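Bekanntmachung des Amtes für Wasserstände
Erzählung

Das Amt für Wasserstände zu Clornier gibt hiermit bekannt, dass der Fluss Zeleke seit Anfang Juli nicht mehr in seinem Bett geführt wird. Die Anlieger werden gebeten, von Rückfragen am Schalter abzusehen. Schriftliche Eingaben sind in doppelter Ausfertigung einzureichen.

Zum Sachverhalt wird Folgendes festgestellt. Der Pegel an der unteren Brücke zeigte am Abend einen Stand von 61 Zentimetern. Am Morgen, gegen vier Uhr, war an derselben Stelle kein Stand mehr abzulesen. Der diensthabende Pegelbeobachter hat die Ablesung vorschriftsgemäß wiederholt und in die Spalte für Bemerkungen eingetragen: Fluss nicht anwesend. Eine andere Formulierung sah das Formular nicht vor.

Der Zeleke ist im Register unter der Nummer 1595 als ständiges Gewässer verzeichnet. Eine Abmeldung liegt nicht vor. Die Gemeinde Mevano, durch deren Gebiet der Oberlauf führt, erklärte auf Anfrage, der Fluss habe ihre Gemarkung in gewöhnlicher Breite verlassen. Die Gemeinde Dramavach, unterhalb gelegen, erklärte, er sei dort nicht eingetroffen. Beide Erklärungen wurden zu den Akten genommen.

Der Dienststelle wurde daraufhin ein Ortstermin auferlegt. Der Unterzeichnete hat ihn selbst wahrgenommen und ist das Bett von der Brücke aus aufwärts gegangen. Der Grund war fest und hell. Man ging darauf wie in einem Korridor, und wie in einem Korridor sprach man unwillkürlich leiser. Nach einer Stunde Wegs war ein Rauschen zu hören, dem keine Richtung zugeordnet werden konnte.

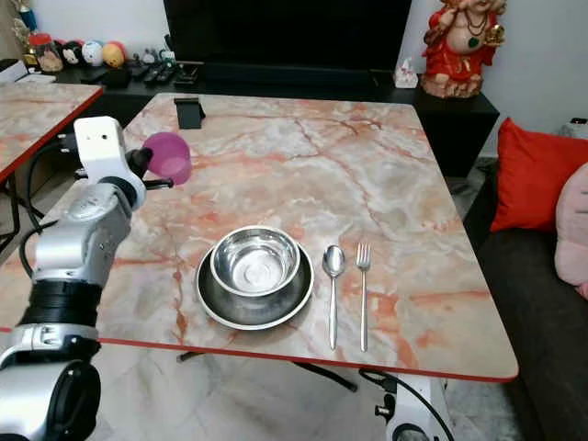
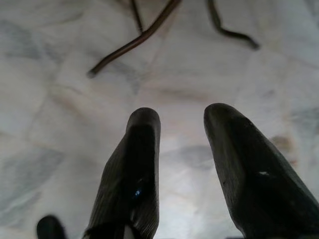

An der Biegung oberhalb der alten Mühle traf der Unterzeichnete eine Frau an, die auf einem Klappstuhl in der Flussmitte saß. Zur Person wollte sie keine Angaben machen. Sie gab zu Protokoll, sie wohne seit 70 Jahren am Ufer und habe stets gewusst, dass der Fluss eines Nachts von seinem Recht Gebrauch machen werde. Auf die Frage, um welches Recht es sich handle, antwortete sie, das müsse doch das Amt wissen.

Das Amt hat die Rechtslage geprüft. In der Flussordnung findet sich ein Absatz, nach welchem dem Gewässer nach langjähriger ununterbrochener Führung eine angemessene Zeit der Ruhe zusteht. Der Absatz ist niemals aufgehoben worden. Er ist auch niemals angewendet worden. Die Dauer der Ruhe ist nicht beziffert.

Es ergeht daher folgender Bescheid. Die Abwesenheit des Flusses gilt bis auf Weiteres als genehmigt. Die Brücken bleiben zu benutzen. Das Betreten des Bettes ist bei Tageslicht gestattet, das Errichten von Zäunen, Beeten und Verkaufsständen dagegen untersagt. Boote sind so zu lagern, dass sie im Falle der Rückkehr unverzüglich schwimmen können.

Der Pegel wird weiterhin zweimal täglich abgelesen. Der Unterzeichnete hat die Frühablesung auf eigenen Antrag übernommen. Er bittet festzuhalten, dass das Rauschen seit der vergangenen Woche auch auf der unteren Brücke wahrzunehmen ist, vorwiegend in den Stunden vor Sonnenaufgang, und dass es in die Spalte für Bemerkungen eingetragen wird.

Gegen diesen Bescheid kann Widerspruch erhoben werden. Der Fluss ist zu hören.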